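Welcome, and thank you for looking in. Bilgin is the notebook we keep for the butterfly corner: the papered nook with the little table where the garden things get sorted, folded and put back after use. It began as a text file on Firdevs Tokgöz's laptop, grew a spreadsheet one August, and by now has enough in it that a proper README seemed only polite.

## What's in the folder

- `entries.csv` – 1,689 short notes on tidying the corner, one note per line
- `items.csv` – the 146 things we have given a name to, with their usual homes
- `patterns/` – our notes on the wallpaper and the table coverings
- `CHANGES.md` – kept by Ataberk Yaman, and much funnier than a change log needs to be

Each line in `entries.csv` has an item, a place, a verb (put, hang, fold, stand, turn) and a free comment. The comment is optional, but please don't skip it if you have something to say! Some of the best reading in the whole file is in there, including Marleny Villanueva's very long thoughts on whether gloves should be folded in half or laid flat with the thumbs in.

## A few words on names

We try to call things what a person would call them out loud. A watering can is `watering can`, and a tape dispenser is `tape dispenser` even when the roll has run out. Color goes in its own column, in plain words – pink, gray, white – and if you find yourself reaching for "dusty rose" or "fuchsia," please put that in the comment and leave the color column alone. (I say this as the person who typed "raspberry sorbet" for most of a summer.)

The busy patterns are where new people tend to get stuck. The walls are pale pink with big butterflies and moths all over them, in magenta, violet, purple and a peachy orange, and the table covering has its own flowers and birds in black line on white. A printed butterfly is part of the surface it's printed on. It doesn't get a line in `items.csv`, however handsome it is. 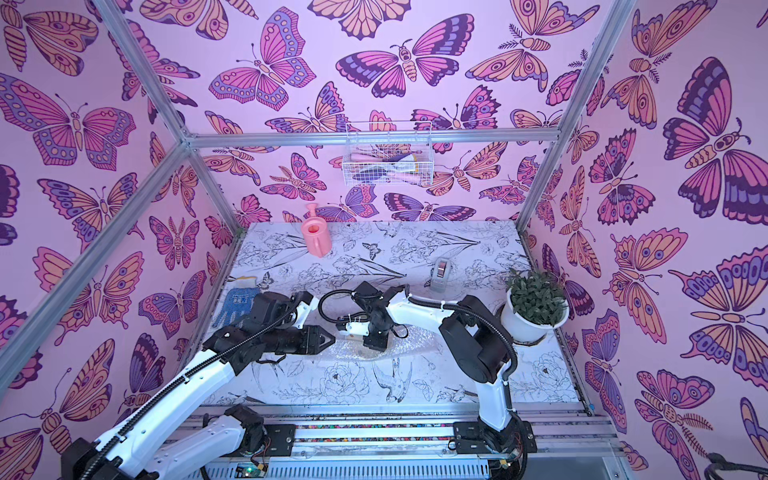 The same goes for leaves, peonies and anything else that's been drawn on. If you really want to record where something stands in relation to the pattern, use the comment, and say it the way you'd say it to a friend: "next to the bird with its wings out" is perfectly good.

Baskets have a rule of their own. Anything in the wire mesh basket gets `basket` as its place, and you needn't dig through the pile to name every piece. When you can't tell a folded cloth from a folded glove through the wire, write `folded item` and move along. There are 215 of those in the current version and they have never caused any trouble.

## Known rough spots

The early notes use "back" and "far" for the same part of the table. Müzeyyen Kahraman has been merging them a little at a time, and she'd be glad of company. A handful of entries say `stand` where the writer meant `put`, so please read the comment before you rely on the verb.

Comments can run up to 4,000 characters. Marleny asked for more and was gently refused.

## Adding your own notes

Copy the last line of `entries.csv`, change what needs changing, and send it to Saqib Pirzada, who looks after the merges. Misspellings are fine – he fixes them as he goes. New items go at the bottom of `items.csv`, with a home if they have one and `no home yet` if they don't.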